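テープとリンゴはちがう箱！ なかまわけのおはなし

こんにちは、マリチカです。このページでは、小学生のみんなに、身のまわりの「なんで？」をわたしのことばでおしゃべりしています。今回のテーマは、おかたづけ。あ、いま「えー」って言ったでしょ。聞こえましたよ。

でもね、おかたづけってじつは、頭の体そうなんです。つくえの上のものを見て、「これとこれは同じなかま」「これはちがうなかま」と決めていく。これを「分類（ぶんるい）」といいます。むずかしい漢字だけど、やっていることはみんなが毎日やっていることと同じです。くつ下をくつ下の引き出しに入れたら、それはもう分類。カレーのにんじんだけよけてお皿のはしによせるのも、まあ、分類です（おうちの人にはおこられるけど）。

わたしが子どものころ住んでいたのは、ティロラーノという坂だらけの町でした。家の台所に大きなかごがひとつだけあって、そこになんでも入っていたんです。タマネギも、洗たくばさみも、はさみも、手紙も、リンゴも。母が「テープどこ？」と言うたびに、家族みんなでかごの中をガサゴソ。出てきたテープにはタマネギの皮がぺたぺたくっついていて、切って使おうとすると茶色いひらひらもいっしょについてくる。おばあちゃんに送る小づつみも、タマネギの皮つきでした。おばあちゃんは笑っていたけれど、母はそれから、かごをもうひとつ買ってきました。

かごがふたつになったら、どうなったと思います？

ひとつには食べもの、もうひとつには道具。たったそれだけで、さがす時間がぐんとへったんです。テープがほしければ道具のかごを見ればいい。食べもののかごは見なくていい。「見なくていいところ」ができるのが、なかまわけのすごいところなんですよ！

・なかまって、どうやって決めるの？

さあ、ここからが本題です。リンゴがひとつあったとします。リンゴのなかまはなんでしょう。

バナナ？ はい、どちらもくだものですね。トマト？ 赤いから、色でわけるならなかまです。ボール？ まるくてころがるから、形でわけるならなかま。じゃあ「あ・い・う・え・お順でわけます」と言われたら、リンゴは「り」だから、リスのおきものやリボンのおとなりさんになります。

つまり、リンゴはひとつしかないのに、なかまはいくらでもかわっちゃう。おもしろいでしょう？ どれがまちがい、ということはないんです。大事なのは、さきに「なにでわけるか」を決めておくこと。この「なにで」のことを、大人は「基準（きじゅん）」とよびます。わたしは「わけかたのめがね」とよんでいます。色のめがねをかけると色で見える。形のめがねをかけると形で見える。使いみちのめがねをかけると、食べるものか、書くものか、くっつけるものか、というふうに見えてきます。

めがねをとちゅうでかけかえると、もう大変。友だちのノエミ・オアローさんが本だなをせいりしたとき、上の段は「背の高い本」、まん中の段は「青い本」、下の段は「動物の本」にしたんです。さて、背が高くて青いクジラの図かんは、どこへ行けばいいでしょう？ ノエミさんは三日なやんで、まくらもとに置くことにしました。いまもそこにあります。

・リンゴとテープで考えてみよう

では、練習です。リンゴと、黄色いテープ。荷づくりに使う、わっかの形のあのテープです。このふたつのなかまわけ、みんなならどうしますか。

色のめがねなら、赤と黄色でべつべつ。形のめがねだと、ちょっとまよいますね。どっちもまるいぞ、となりそう。でもテープのまんなかには穴があいています。リンゴはつぶれた玉みたいな形で、テープはドーナツの形。「まるい」ということばひとつの中にも、玉のまるとドーナツのまるがあるわけです。さわってみるともっとよくわかりますよ。テープの穴には指が入るけど、リンゴには入りません（入ったら、それはたぶん虫くいの穴です）。

では使いみちのめがねは？ リンゴは食べるもの。テープはくっつけるもの。これはもう、まよいませんね。ふだんのおかたづけでいちばん役に立つのが、この使いみちのめがねだと、わたしは思っています。なぜって、ものをさがすときの気もちが「なにか食べたいな」とか「なにかでくっつけたいな」だからです。「なにか赤いものがほしいな」と思って台所に行くことは、あんまりないでしょう？

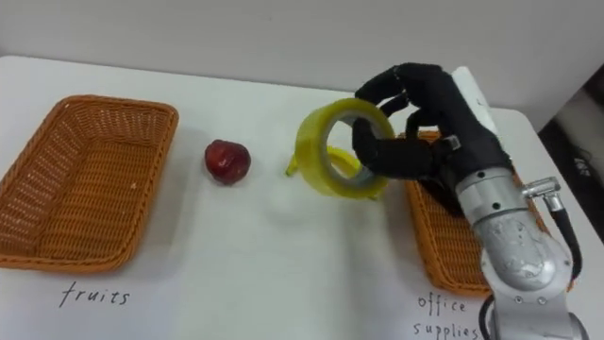
「fruits」と書いてあるところのかごは、まだからっぽ。リンゴはつくえの上、黄色いテープは空中です。

かごの下に手書きの英語がありますね。「fruits」は「フルーツ」、くだもののことです。かごに字をそえるこのやりかた、わたしは大すきで、うちでもまねしています。

というのも、かごって、からっぽのときは、なんのかごだかわからないんです。中にリンゴが入っていれば「あ、くだもののかごだ」とわかる。でも全部食べちゃったら、ただのかご。そこへだれかが帰ってきて、てぶくろをぽいっと入れたら、つぎの人は「てぶくろのかごかな」と思って、ぼうしを入れます。そのつぎの人はマフラー。夕方には冬のおでかけセットのできあがりです。くだものはどこへ帰ればいいんでしょうね。

だから、字で書いておく。からっぽでも「ここはくだもののおうちですよ」とわかるように。この字のことを「ラベル」といいます。まだ字が読めない弟や妹がいるおうちなら、絵でもいいですよ。リンゴの絵をぺたっとはっておけば、ちゃんと伝わります。

それから、同じ色で同じ形のかごをならべて使うときは、ラベルがとくに大事です。そっくりのかごって、見た目はきれいなんだけど、右と左を入れかえたら、もうどっちがどっちだか。わたしはいちど、台所でこれをやって、ジャガイモのかごに電池を入れました。電池、ずっと見つかりませんでした。

・ラベルはどこにはる？

ラベルをはる場所にも、ふたつのやりかたがあります。

ひとつめは、かごにはるやりかた。かごをどこへ持っていっても、ラベルがいっしょについてきます。おにわに持っていくかごとか、車につむ箱なら、こっちがべんり。

ふたつめは、置く場所のほうに書くやりかた。たなやつくえに「くだもの」と書いておくんです。こっちのいいところは、かごをあらったり、ほかのかごにかえたりしても、場所がかわらないこと。「ここに帰っておいで」と場所がよんでくれます。かごの帰り道までわかるんですね。

ただし！ おうちのつくえに、いきなりペンで書いちゃだめですよ。紙に書いて、はがせるテープでとめてください。マリチカがいいって言ったもん、はナシです。わたしはルイトヴィネンコ通りのアパートにいたころ、たなにじかに「おさとう」と書いて、引っこしの日に一時間ごしごしこすりました。まだうっすらのこっているはずです。

・まよい子はどうする？

なかまわけをしていると、かならず「まよい子」が出てきます。どのなかまにも入りそうで、どこにも入らなさそうな子。

たとえばリンゴの形の消しゴム。フルーツかな？ いいえ、食べられないし、使いみちは「消す」だから、文ぼうぐのなかまです。においまでリンゴだったりすると、ちょっとゆらぎますけどね。でも食べちゃだめ！

干しぶどうはどうでしょう。くだものだけど、おかしのふくろにも入っているし、パンの材料にもなります。これはおうちによって答えがちがいます。うちではおかしのたな。コリーヌ・マルケッティさんのおうちでは、パンの材料のたなです。コリーヌさんはパンやきが大すきなので、干しぶどうを見ると「パン！」と思うんですって。おなじ干しぶどうでも、使う人によってなかまがかわる。いいですよね、こういうの。

どうしてもきまらない子のために、わたしは「まよい子ばこ」を用意しています。とりあえずここに入れて、あとで考える。小さい箱にするのがコツです。大きい箱だと、めんどくさくなって全部ここに入れちゃうから。（はい、やりました。くつ箱くらいのを使っていたら、三週間で家じゅうのものがまよい子になりました。）

・やってみよう！ ふたつのかごゲーム

さあ、おうちでもやってみましょう。よういするものは、かごか箱をふたつ、紙とペン、それから、つくえの上にあるもの。ちらかっているつくえのほうが、たのしいです。つくえがきれいな人は、ごめんなさい、ちょっとちらかしてからはじめてください。

まず、めがねをえらびます。色でも、形でも、使いみちでもいい。えらんだら、紙に書いてふたつのかごの前に置きます。「食べるもの」と「道具」、というふうに。

つぎに、つくえの上のものをひとつ手にとって、声に出して言います。「これはテープ。くっつけるから、道具！」そして、かごへ。声に出すとね、自分がどのめがねで見ているのか、わすれないんです。

割れるものや、はさみみたいにとがったものは、おうちの人といっしょにね。それから、くだものはほうりなげないで、そっと入れてあげてください。リンゴはぶつけると、そこが茶色くなってしまいます。テープはすこしくらいころんでも平気な顔をしていますが、はしっこがべろんとのびていると、ほかのものにくっついてきます。くるっともどしてから入れるか、はしをちょっと折っておくと、つぎに使うときもらくですよ。

ぜんぶ入ったら、かごの中のものを出して、こんどはちがうめがねでもう一回！ さっきおとなりどうしだったものが、べつのかごに行ったりします。ふたりでやるなら、ひとりがこっそりめがねを決めてわけて、もうひとりが「なにでわけたでしょう？」と当てるのもおすすめ。これ、大人のほうが意外と当たらないんです。友だちのフリホリーイ・パシチニクさんは、おいっ子がわけたふたつのかごを長いことにらんで、大きさかな、重さかな、とうなっていました。答えは「ぼくのすきなもの」と「そうでもないもの」。フリホリーイさんがあげたえんぴつけずりは、「そうでもないもの」のほうに入っていたそうです。

・おたよりコーナー

前回の「おふろのあわ」の回に、おたよりをありがとう！ ハンナ・フラドゥンさんからは、「おもちゃばこのわけかたを弟とけんかして決められません」というそうだんがとどきました。

うんうん、ありますよね。弟くんとハンナさん、ちがうめがねをかけているのかもしれません。「なにでわけたい？」って、さきに聞いてみてください。もし弟くんが色で、ハンナさんが使いみちだったら、段ごとにかえるのもアリです。上の段はハンナさんのめがね、下の段は弟くんのめがね。クジラの図かんみたいな子が出たら、そのときはじゃんけんで！

次回は「かぎ穴のむこうはどうなってるの？」です。うちの古いかぎをひとつ分解してみたら、小さいばねがとんでいって、いまさがしているところ。見つかったら書きますね。

マリチカ・ピリペンコ
2020年1月31日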